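## Chapter 4 – Beds and Linens

Start with the bed. Biggest flat surface in a small room, so it's where the folding gets done. Spread first, smoothed toward the foot – then towels, then blankets. The Lindholm method does it backwards; we'll get to that in section 2. 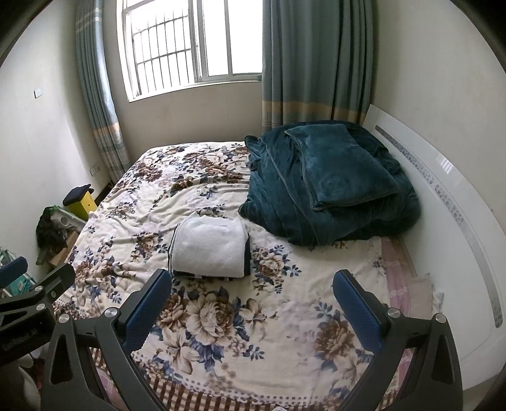

Fold in thirds, not halfs. Thick towels go on top of thin cloths, never under. Plush blankets wont hold a crease, so roll them or leave them for last. Key terms: spread, topper, edge fold. Have 41 minutes set aside for the first exercise.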